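Section 4. Bamboo Sleeping Mat: Fitting and Daily Use

Applies to the Hekness woven mat, standard and wide, catalog number 845. Revised Jan 23, 2022. The previous sheet told you to fit the mat over a quilted pad. Please disregard that and follow the steps below.

Before you begin

You will need a firm mattress, a vacuum with a brush head, two soft cotton cloths, and enough floor to unroll the mat to its full length. If your mattress has a pillow top, read the note after step 4 first.

The mat ships rolled with the smooth side in. It will hold a curl for the first day or two. Do not try to flatten it by folding it backward on itself.

CAUTION: Do not unroll the mat next to a heater or in direct sun. Bamboo that dries too fast can split along the strip.

4.1 Fitting the mat

1. Strip the bed down to the fitted sheet. Pull the sheet tight at all four corners. Wrinkles under the mat will show through as ridges and wear faster than the rest.

2. Unroll the mat on the floor, smooth side up. Run your palm along the strips, in the direction of the weave only. If you feel a raised end, press it down and mark the place with a bit of masking tape.

3. Wipe the whole surface with a barely damp cloth, then with a dry one. Leave it flat for 40 minutes.

4. Roll the mat up loosely, set the roll at the head of the bed, and unroll it toward the foot. Two people make this easier on the wide size.

Note: On a pillow-top mattress the mat will dip in the middle and lift at the edges. Put a thin, stiff board or a folded cotton blanket between the mattress and the fitted sheet. Do not use foam.

5. Square the mat to the mattress by the border. The long border strip should run parallel to the near edge of the bed. At the corners the strip may bend a little when the mat is new – leave it alone for a few nights before you decide it is crooked.

6. If the mat slides, fit the corner loops supplied in the small bag. Loop them under the mattress, not around the bed legs.

4.2 Using the mat as a folding surface

Many owners fold their laundry on the bed. The mat is well suited to this. It is flat and firm, and you can use the stripes as a guide for straight edges. Only dry clothes should go on it.

1. Clear the bed of pillows and blankets and shake out any crumbs or grit.

2. Sit or stand along one side. Take off belts, keys, and anything else that could scrape the border.

3. Lay the garment face down and line up one side seam with a stripe. Smooth it from the center outward with flat hands.

4. For a T-shirt, bring each side in toward the middle, fold the sleeves back, and then fold up from the hem. Shirts with large printed lettering should be folded so the print does not rub against itself. A folded shirt with some of the cloth still bunched near a seam or hem can be opened by one fold and smoothed again. You do not have to start over. 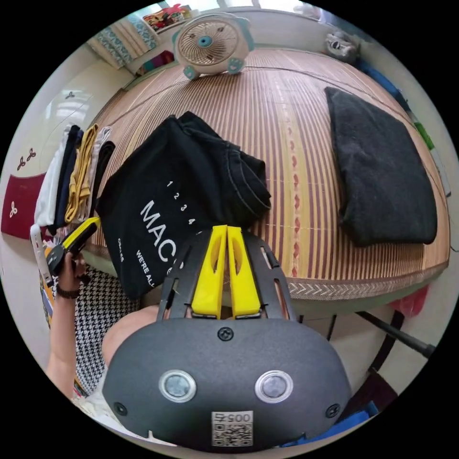
5. Move finished items off the mat by lifting them. Dragging a stack across the weave pulls at the cloth and can catch a loose strip.

6. When you are done, brush the mat once along its length with your hand or a soft brush. Lint collects between the strips and is harder to get out later.

CAUTION: Do not iron on the mat. Do not set a hot iron, a steamer, or a hair dryer on it, even for a moment. Open blades should be kept off it too, so close utility knives and scissors before you put them down.

Note: Dark cotton that has been washed only once or twice can leave color on pale strips. Lay a clean sheet over the mat the first time you fold new black or navy clothes.

4.3 Weekly care

1. Vacuum with the brush head, along the strips, on the lowest setting.

2. Wipe with a cloth wrung out in plain lukewarm water. Do not use bleach, vinegar, or furniture polish.

3. Dry with the second cloth. Stand the mat against a wall in moving air until no strip feels cool to the touch.

4. Turn the mat head to foot once a month. The border wears first on the side where you sit down.

4.4 Marks and small repairs

Pen and marker – Dab with a cloth and a drop of dish soap, and stop if the strip starts to lose its color. Some marks will only fade.

Sweat marks – Wipe with lukewarm water the same morning. Old marks may take several tries.

Raised strip end – Trim with nail scissors and rub lightly with fine sandpaper, in the direction of the strip.

Loose border stitching – Sew by hand with cotton thread, following the old holes. Do not use glue. It stiffens the edge, and the strip will crack beside it. Replacement border strip is part 421 and comes with thread.

4.5 Storage

Roll the mat with the smooth side in, tie it loosely with cotton tape in two places, and keep it upright in a dry closet. A mat put away in the fall should be taken out and aired once before the warm season. February is a good time in most homes.

Do not store it in a sealed plastic bag.

Parts orders and questions about fit go to Effie Farquharson at the Vendunano service desk. Have the mat size and your mattress depth ready.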